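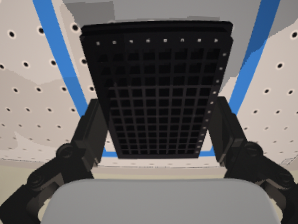

Nine villages, one fridge: a talk with Saoirse Ó Ceallaigh on river blindness

By Fiorella Fiore

She picks up on the third try. Bad line, generator going in the background. Saoirse Ó Ceallaigh has been running the river blindness program in Marovley district for four years and she has twenty minutes before the boat goes.

"Ask me the hard one first," she says.

OK. Why is it still here?

"Because the flies are still here, and the drug doesn't kill the adult worm. It kills the young ones. The adults can live ten years, more. So you have to come back, every year, twice a year in some spots, and treat people who feel perfectly fine. Try selling that to a guy who has to lose a morning's fishing."

The drug is ivermectin. Free to the program, swallowed with water, dose worked out by height with a painted stick. The June round reached 1,356 people in nine villages along the Leka, a fast brown river with a lot of rapids, and blackflies love rapids. Another 435 were missed. Some away at the gold diggings, some pregnant and so left out by the rules, and some who plain said no.

Ó Ceallaigh is not angry with the ones who said no. The first round she worked, she says, the itching afterward was bad and no one had warned people properly. "Swollen faces. Kids crying all night. We'd told them it was medicine, and then they got sick. I would of refused too."

Now the distributors go around a week early and talk about the itching. They stay two nights after. Refusals dropped, though she won't give me a number for that, says the old records are a mess and she doesn't trust them.

What about the people who are already blind?

Long pause. Generator.

"Nothing brings it back. I hate that question, sorry. There's a man in Skotura, he's led around by his grandson on a stick, you know, each one holding an end. The boy should be in school. When people talk about elimination they mean the worm. That family still has the stick."

She'd like money for the boy's school fees. There isn't a budget line for it. There's a line for banners.

The fridge in the headline belongs to the clinic at Isimora and it isn't even for the tablets, which keep fine in a tin. It holds test supplies, and vaccines for the whole district, and when it quit in the spring the blood spot work stopped with it. Six weeks. The part came up by boat -- the wrong part, then the right one.

So is it close to done? She laughs at that. The target is to test 1,000 children under ten and find next to none with signs of exposure. They haven't started. Staff first, then a lab that will take the samples, then the water has to be low enough to reach the top two villages.

"People hear 'last mile' and think it's short," she says. "Ours has a waterfall on it."

She wants one thing put in, and I promised. The distributors get paid for five days a round and work closer to twelve. Most are women, most walk. They've asked for boots and a raise, and the boots came.

Somebody is shouting for her now. The boat is leaving early, or the driver says it is. I ask if I can call back about the fly counts and she says yes, tomorow, before seven, if the phone has charge.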